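Arnside
Join us – Current openings

Room Resetter and Bed Packer, part time

Location: Arnside, the long brick building behind the tire shop
Hours: 12 a week, to start, with more in August
Reports to: Abdelilah Berrada
Start: when you can, though sooner would be a kindness

What we do

Arnside looks after short-stay rooms for people who are in town for something other than fun. Visiting parents, nurses between leases, a man who was here for a deposition and stayed eleven weeks. We own very little. Mostly we wash, fold, straighten and put back, and then someone arrives with a suitcase and undoes it, as is their right.

We have 42 beds in two buildings. Remunia is the older one, with the stairs. Fiva is the newer one, with the elevator that thinks about things before it does them. You would work mainly in Fiva and help out in Remunia when Bensaid, the laundry that takes our sheets, sends everything back at once.

The job

You go into a room after a guest has left and you make it look as if no guest has ever existed. The strange part is that most of the work is on the bed. People think of a bed as a place to sleep. Our guests think of it as a table, a desk, a closet, a dining room and the place where the packing gets done. By checkout it has had a whole life, and some of that life is still on it.

So before you strip a bed, you clear it. Before you clear it, you look at it. We are firm on this. Blankets swallow things. A fleece blanket will hold on to a hearing aid with what I can only call affection, and quilts are worse, being made of pockets when you come down to it. Every item goes into a tray, the tray gets a tag with the room number, and the tray goes to the front desk before the laundry bag goes anywhere at all. We had a wedding ring go to Bensaid once. It came back, very clean.

On a usual shift you will:

Open the window, if it is one of the ones that opens.
Clear the bed, the nightstand, and the floor on all sides of the bed, including the side against the wall.
Tray and tag anything left behind, down to single socks.
Strip the bed and bag the linen by kind. Sheets with sheets. Fleece never goes in with towels, or you will spend the following week picking lint off people's dignity.
Make the bed the way the card on the linen closet door shows, which differs from the way your mother showed you, and we're sorry about that.
Fold the spare blanket in thirds and put it at the foot.
Check the drawers. Then check the top drawer again.
Write down anything broken, stained or missing on the sheet, in letters that other people can read.

A full reset takes a new person an hour or so and an experienced one a good deal less. We don't time you. Abdelilah has a watch, but he uses it for lunch.

The packing half of the job

Some guests ask us to pack up for them. They've gone ahead to the new apartment, or they're stuck at work, or they have looked at the room, looked at the suitcase, and called us. This service was supposed to be a small extra. It's now most of Wednesday.

Packing for a stranger is its own skill and we will teach you ours. You lay everything out on the bed first, all of it, on a blanket, so you can see what you have. Then you sort by what it is, then by how much it would mind being sat on. Boxes at the bottom of the bag, flat side down. Shoes in shoe bags, soles out. Socks get paired where they can be paired. Where they can't, they go in a small cloth bag marked ODD, and we let the owner have that conversation with themselves in private.

You don't read labels for entertainment. You'll be handling medicine boxes, letters, underwear and the occasional diary, and what you know about the person in 11 by the time the zipper closes should stay in the suitcase. If you're someone who loves a good story at dinner, please think hard about this part. The stories are very good.

Who we're looking for

Someone careful, to begin with. Speed comes along later by itself and careful mostly doesn't.

You should be able to lift a full laundry bag and take it down a flight of stairs. In Remunia there are several flights. You should be all right with bending, kneeling and reaching across a wide mattress without climbing on it. If you have a bad back, tell us, and we'll talk about the tray desk and the packing side, where the lifting is shared.

You don't need experience in hotels. Our best resetter ever came from a shoe store, and the second best had raised four boys. If you do have hotel experience, that's welcome too, but please be ready to hear that our corners are done differently. This has ended friendships.

You need enough English to read a tag and write one. Arabic, French or Spanish would help with our guests and would also help with Abdelilah, who changes languages in the middle of giving directions.

It would also be good if you:

have a feeling for which drawer a person would forget
can fold a fitted sheet, or can at least fail at it in a tidy way
don't mind working alone in a quiet room with the radio low
notice small things on a background of the same color

That last point sounds fussy, and we test for it anyway. Blue on blue is where things get lost. Our spare blankets are light blue fleece, chosen years ago by someone who liked them, and you'd be surprised how many of the objects in this world are also blue.

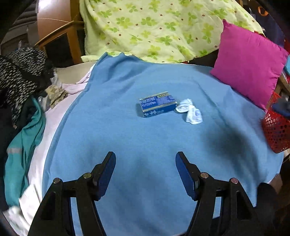

The tryout

There's no formal interview. We ask you to come in for a paid tryout of two hours. Somebody shows you one room, start to finish, and then you do the next one while they sit in the hall and pretend to look at their phone. We'll have put a few ordinary things on and in the bed. You find them, you tray them, you tag them, you make the bed. If you find things we didn't put there, that counts in your favor and against whoever did the room last.

Afterward you pack one medium suitcase from a pile on a blanket. It will close. It has closed for everyone so far, including a gentleman who put the boots in last.

We have a cup of tea after that and tell you yes or no the same day. Waiting a week to hear about a job folding blankets seems to us unkind.

Pay and the rest of it

Pay is by the hour, a step above what the big hotel by the highway offers, and we'll give you the exact number on the phone before you spend bus fare on us. It goes up once you can do a room alone. You're paid for the tryout whatever happens. Tips left in a room belong to the person who resets it, including coins, including foreign coins.

We supply gloves, an apron with two pockets, and decent shoes after your first month. Lunch is provided on packing days. It is usually soup. The soup is better than it has to be.

Unclaimed items are kept for 80 days, and then they go to the charity shop. Staff don't take them home, however nice the umbrella. The one exception is phone chargers. We have a drawer, and you may take from the drawer with our thanks.

Hours are mornings for the most part, beginning once the first checkouts are done. Weekends are shared out on a chart in the kitchen. You can swap with anyone who agrees to it, as long as both of you write it on the chart in ink. Pencil has been tried.

A few things people ask

Can I bring my kid? On a school holiday, yes, to the kitchen, if the kid likes drawing. Not to the rooms.

Can I wear headphones? One ear. Guests come back for things, and they tend to come back quietly.

Is it lonely? It can be. You'll be in rooms by yourself for a good part of the shift. Some of us came here for exactly that. Everyone meets at the linen closet anyway, whether they want to or not.

What happens if I lose something? You tell Abdelilah the same day and we look for it together. We have looked inside vacuum cleaners. Nobody has been let go for losing a thing, and one person was let go for hiding that they had.

Do I have to iron? Bensaid does the ironing. You may touch up a pillowcase if it pains you to look at it.

How to apply

Stop by the front desk at Fiva any weekday before noon and ask for the yellow form, or call and have one mailed. It's a single page. We'd like your name, how to reach you, which mornings you can work, and a few lines about the last thing you lost and where it was when you found it. Skip the résumé unless you're proud of it.

If the desk is empty, ring the bell once and give it a minute – whoever is on will be coming down with their arms full. Please don't ring it twice.

We have two places to fill before the August rush, and we'll take the listing down when they're gone.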